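Diario de la visita a la jornada de puertas abiertas de Juterholm

Domingo, 11 de noviembre de 2018

Se deja constancia en este diario de la visita efectuada a las instalaciones que Fleltska mantiene en Juterholm, con ocasión de su jornada de puertas abiertas dedicada a la automatización de tareas domésticas y de servicio. La invitación se recibió en junio y fue aceptada en su momento por la dirección del centro, con el encargo de redactar estas notas para el archivo del departamento.

La recepción se realizó en la planta baja. Tras la entrega de acreditaciones se condujo al grupo a los ascensores y de allí a la sala de demostraciones, situada en una planta alta. La presentación inicial corrió a cargo de la dirección técnica de Fleltska y resultó más larga de lo previsto en el programa. Se expuso la trayectoria del proyecto Nalero, orientado al manejo de ventanas, cortinas y persianas en edificios de uso público, y se insistió en que el tejido plantea dificultades que los objetos rígidos no presentan: cambia de forma al menor contacto y deja pasar la luz de manera desigual.

A continuación se invitó a los asistentes a acercarse al puesto de trabajo y se abrió un turno de consultas.
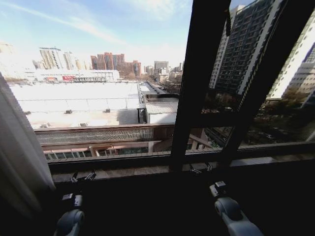

¿A quién se dirige el proyecto Nalero en esta fase?

A los gestores de residencias, hospitales y edificios administrativos, donde el manejo diario de cortinas y ventanas ocupa una parte apreciable de la jornada del personal. El uso en viviendas particulares queda aplazado a una fase posterior.

Hubo otras consultas, en su mayoría relativas al mantenimiento y a la responsabilidad en caso de daños en el mobiliario. Las respuestas sobre el primer punto fueron satisfactorias. Sobre el segundo, la dirección técnica se remitió a un documento que se enviará por correo y que, a juicio de quien suscribe, convendría haber tenido sobre la mesa. Se informó asimismo de que el plan de ensayos contempla 2000 ciclos de apertura y cierre por cada tipo de cortina, de los cuales se han completado 300 con tejido translúcido.

La firma Thaler, colaboradora en la parte de sensores, dedicó su intervención a los problemas de iluminación. Un día despejado, con cubiertas blancas al otro lado del cristal, supone una exigencia considerable para cualquier cámara: el exterior se satura y el interior queda en sombra. Se explicó el procedimiento de ajuste de la exposición con un grado de detalle que parte del público no pudo seguir. Habría sido oportuno repartir un resumen por escrito.

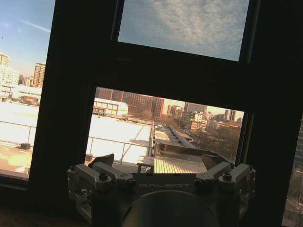

Pinza con la inscripción GALBOT ante la ventana de la sala. Juterholm, jornada de puertas abiertas.

Concluida la intervención de Thaler se hizo una pausa. El café se sirvió en el pasillo, espacio insuficiente para el número de asistentes, y la reanudación se retrasó por este motivo. Se aprovechó el intervalo para conversar con la delegación de una residencia de la comarca, interesada en conocer los plazos y, sobre todo, las condiciones de formación del personal. Se acordó intercambiar documentación.

La segunda parte se consagró a las cortinas. El personal de Fleltska recordó las normas de permanencia en la sala: mantenerse detrás de la línea marcada, no tocar los brazos y guardar silencio durante las maniobras. Se explicó también el criterio de valoración, que atiende a la posición de la mano respecto al pliegue, a la tensión aplicada al tejido y al tiempo empleado.

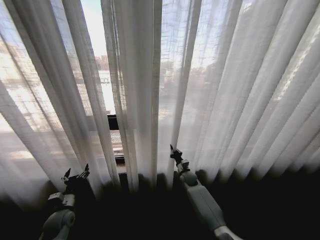
En cuanto al tiempo, la organización declinó facilitar cifras comparativas con el trabajo manual, por considerarlas prematuras. Esta prudencia merece ser valorada favorablemente, si bien dificulta la elaboración de cualquier estimación de costes. Se solicitó que, al menos, se comuniquen los resultados parciales cuando finalice la serie con tejido translúcido, y la petición fue aceptada.

La clausura fue breve. Se hizo entrega de una carpeta con el programa, dos fichas técnicas y un formulario de opinión, que se cumplimentó antes de abandonar el edificio.

Quedan pendientes dos gestiones: reclamar el documento sobre responsabilidad por daños y remitir a la residencia antes citada la información sobre nuestros cursos. Ambas se tramitarán desde el departamento en los próximos días. Se adjuntan a este diario las fichas técnicas y la acreditación.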